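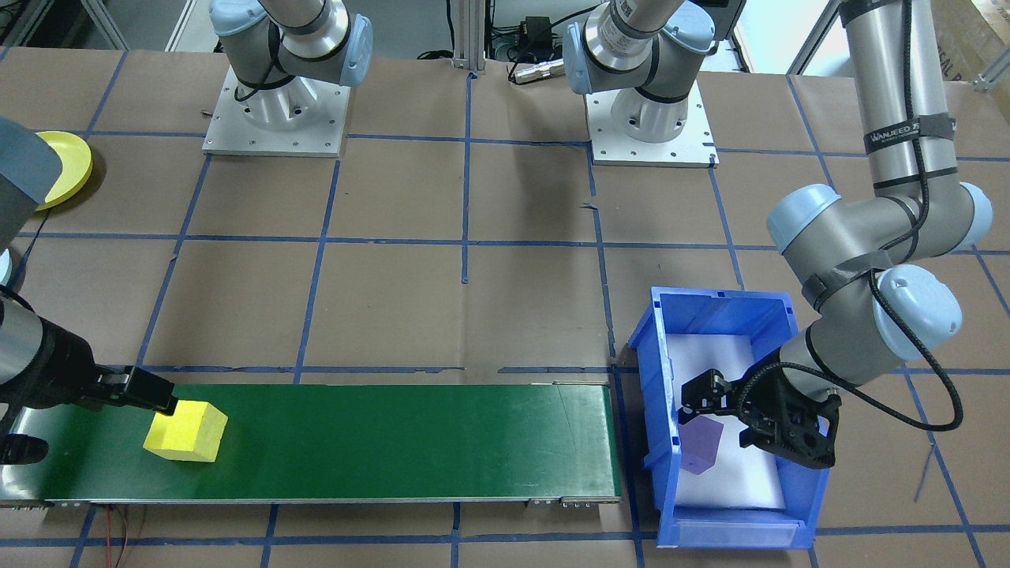

*Yellow block on the green belt, Bronby open day, October 2021*

## Bronby by bus

The open day flyer promised "easy access from Ankrah," and I suppose a person could be fired there from a cannon. The rest of us took the 107, which leaves from behind the station, across from the sign telling you it leaves from the front. It costs 2 euros if you have coins. The driver looked at my bill as though I'd handed him a fish.

Bronby was a soap town until the Brusix works closed, and it still has soap-town manners: wide clean streets, very few benches. The tour started in the old boiler house, where Zerrin Ağca walked us past a wall of pressed bars in their paper wrappers. My favorite was Tralter, a tar soap for "gentlemen and floors." She let us smell one. I can report that the floors got the better deal.
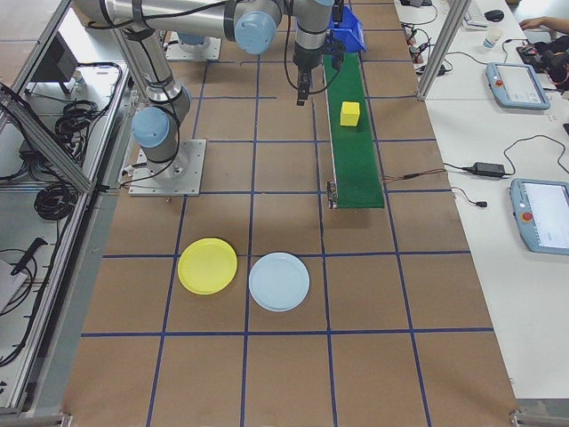

Lunch was served in the former packing hall at long tables, by ticket. I held ticket 14 and ate after ticket 31, a system I asked about and was told was normal. The pea soup was excellent – thick enough to hold a spoon upright, with rye bread and a mustard that cleared my head of the tar. Seconds were free, and I will forgive a town a great deal for that.

Afterward I walked the workers' row by the river. The houses are brick, narrow and painted in colors the preservation rules must have picked during a quarrel. One has a small museum in the front room. It opens in July.
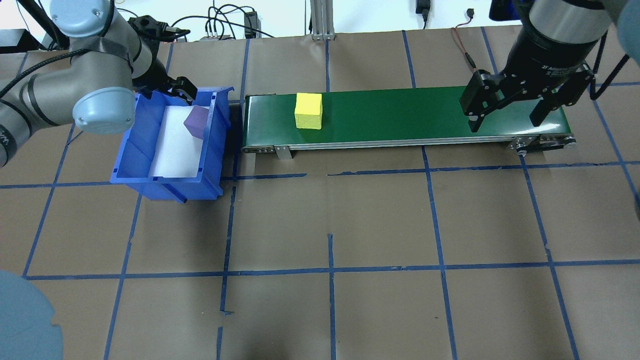 The gift shop sells reproduction wrappers, a decent history of the works and a mug I regret not buying. It does not sell soap. The woman at the register said people ask all the time, in a voice that suggested she wished they'd stop.

If you go, take coins and wear flat shoes, as the river path is all cobbles past the bridge. The last bus back to Ankrah is at seven. Stand behind the chapel, well away from the bus stop.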